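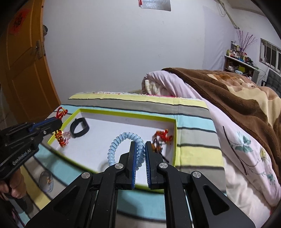

Speaker notes, evening session, Norville

Good evening, everybody, and thank you for coming out on a Wednesday, which I know is a lot to ask after a full day at work. (Wait for the back row to settle.) My name is Érica Vasconcelos, and I've been trading currencies from a spare bedroom for 17 years, most of them quietly and a few of them rather badly. Tonight is mostly about the bad ones, because I learned more from those.

Slide 2. Position size. Ask who decided how much to trade before they decided what to trade. Usually very few hands go up, and mine wouldn't have either back then. When I opened my first account, with Stestier, I picked the size of a trade by how sure I felt. If I felt very sure, I doubled it. Tell the March story here — three losing trades in one afternoon, all on the euro, and $804 gone before I had picked up my daughter from swim practice. Don't rush this. People like to hear the number.

Slide 3. What I do now. I decide what I'm willing to lose first, in dollars, and write it down. Then I look at where the stop has to go, and I work backward to the size. Do the sum on the board: willing to lose $96, stop 32 pips away, so $3 a pip. Do it slowly, and then do it again for anyone who was still finding a pen. If somebody asks about pairs not quoted in dollars, say yes, there's an extra conversion step, and I'll stay afterward and go through it with them.

Slide 4. Moving the stop. This is the one I still struggle with, and I'd like to say so out loud. You have a perfectly good stop, the price creeps toward it, and you think, well, I'll just give it a little more room. Nearly every large loss in my notebook started that way. Mention the old Sondeo charts, with my pencil marks all over them, and pass the folder around if there's time.

Slide 5. News days. I stay out for the half hour before a rate decision and the half hour after. Other people trade those very happily — Moura, who many of you will remember from the spring meeting, loves them — and I'm not going to tell anyone they're wrong. But the spread can widen and your stop may fill a good way past where you put it, so please size for that.

Slide 6. Questions. Repeat each one into the microphone. If it goes quiet, ask what people write in their own trading notes, and let them talk. Coffee is at 8:30 in the hall, and the sign-up sheet for next month is by the door.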